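Saturday was supposed to be a lazy day, and instead I spent it rewriting the grasp planner in Skorico – my own little pile of Python, for anyone new here. The old version scored 200 candidate grasps per object and then dithered between the top two, which drove me up the wall! 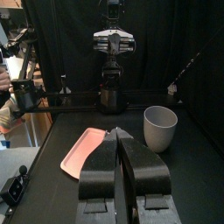
*Wrist view, with the pink tray and the white cup.*

Now it sticks with its first choice unless a new one wins by a good margin. Planning is down to 130 milliseconds, and Isla (thank you, Isla!) spotted a frame transform I'd been applying twice. Thin rims are next.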